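3.2 Where people put the shared stuff

I went into the Pletwood study expecting to write about noise. Everyone who works in a shared workshop complains about noise, me included, and I had a whole questionnaire ready to go. Then Montserrat Sarmiento and I read through the first 100 diary entries over a very long lunch and hardly anyone mentioned it. What they wrote about was benches -- who'd left what on them, and whether you were allowed to move it.

So we changed course (our supervisor was very patient) and coded the diaries for what we ended up calling parking: leaving a thing on a common surface with every intention of coming back. We found 609 parking episodes across the two sites, Kereck and Olmedo. The Kereck folks parked in the middle of the bench. At Olmedo things drifted to the ends, and stayed there much longer.
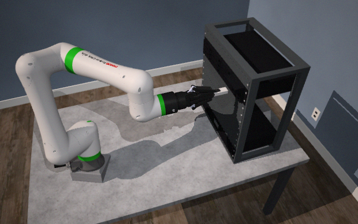

Page last changed: January, 4:10 pm

Figure 2. Bench with equipment at both ends and an open stretch of tabletop between.

I love the Olmedo pattern, I have to say. People there treated the ends of a bench as a kind of neighbourhood, with long-standing residents, and the middle as the street. One diarist apologized in writing for leaving a mug in the middle over lunch! Lino Melis, who did the second round of coding, thinks this comes down to the labels on the bench ends, and he may well be right, though I'd put more weight on the morning tidy-up. We argued about it for weeks and our codes still disagree on a fair chunk of the Olmedo entries.

Neither of us can say much about Ivel's older idea that parking is a claim to territory. Our diarists mostly sounded tired. The next section looks at what happened when somebody moved a parked item without asking.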